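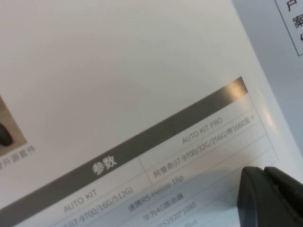 The bedtime book that wants a word with the parents

Picture books used to be content with a bear and a problem. The bear lost his hat, or wanted more honey, and by page 11 it was sorted out and the light could go off. The new sort comes with homework.

Take The Owl Who Stayed Up, the autumn lead from Kengate. An owl called Dusden can't sleep in the daytime. His gran teaches him to breathe through his beak, count his feathers and name three things he is grateful for. Then come two pages of notes for grown-ups, in smaller type, which explain what we have just read. The publisher says families who follow the "Dusden steps" will see calmer evenings within 60 days. I asked how this was tested and was sent the press release again.

Viktória Jakab has sold children's books from her shop in Cullinane for years, and she is blunter than I am. "They're bought by worried people at nine in the evening," she told me. "The child asks for the one with the digger."

She ordered a small pile in September and still has most of it.

I don't doubt that stories can settle a child. My own two went through a winter on one battered book about a goose, and it did more good than any breathing chart -- though it may only have been the sitting still. What I doubt is the idea that a story has to prove its use before it's let into the bedroom.

Boluner, a smaller press, has printed 2000 copies of a book about a goat who eats a bus timetable. It has no notes at the back. The goat learns nothing and is sick on a vicar. My youngest has asked for it every night this week, and has not been calm once.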